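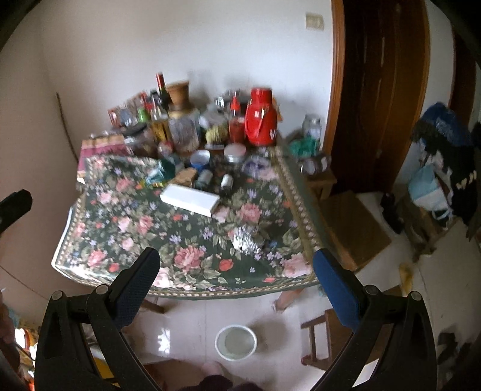
The kitchen table, before any sorting, with one black pad and one blue pad on the gripper.

Many people ask me what to buy first when they want to teach a robot housework. In August I had to make this budget for our small project Skiltar, and I made one mistake. I put almost all the money in the arm and very little in the hand grippers.

Now I plan differently. We will order 3 hand grippers from Illport, two for daily work and one to keep in reserve. I also want 20 spare finger pads, as I had forgotten them completely in the first list. The arm can wait until next year. A table with cans, jars, foil and plastic bags gives us enough work for many weeks.

The offer from Rikov is cheaper, but the delivery takes 18 days and the pads are not included. I will write to them again on Tuesday and ask for a price with pads.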